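Progress report, Narnbridge regional screenings program
October 12, 2023
Prepared by Tyyne Tikkanen for the Carrasco fund

## Status

The second funding period is on schedule except for subtitling, covered below. Screenings are running at both sites, the Narnbridge hall and the smaller room in Ulstead. The grant terms set a target of 20 screenings for the period, and all of them have been booked with distributors. Five remain to be shown.

## Admissions

Paid admissions stand at 850 across the two sites. Free school showings are logged separately and are not part of that figure. Narnbridge accounts for most of the total, as expected from its seating. Ulstead has 55 seats and has sold out for subtitled drama but not for documentaries, where late bookings were weak.

Imported action titles drew larger opening nights than local features. Local features held their audience better on the second showing. The sample is small and we do not propose changing the title mix on this basis before the next period.

## Ticketing

Box office records moved to Geketti at the start of the period. Daily totals now export in one file per site, and the distributor returns are prepared from that file. Two returns were sent late during the changeover – both were accepted without penalty. Concession sales are still entered by hand.

## Subtitling

Subtitle files for three titles arrived with timing that did not match the supplied print. Two were corrected in-house. The third was returned to the distributor, and its screening was moved to the end of the schedule. Staff time on this work exceeded the budget line, and the overrun has been covered from the unspent print transport line. No increase in the grant is requested.

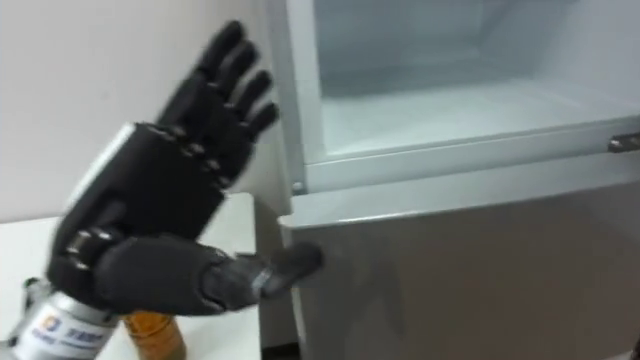

Will the delayed title still be shown within the funding period?

The screening is booked for the final slot at Narnbridge, inside the period, and the distributor has agreed to deliver the corrected file two weeks ahead.

## Next steps

- Complete the remaining screenings and file the last distributor returns.
- Move concession sales into Geketti at both sites.
- Test one weekday matinee at Ulstead, with a documentary.
- Send audited admissions and the final cost statement in January.

The seat repair quote for Ulstead is still outstanding and will follow separately – it falls under the building budget and does not affect the figures given in this report.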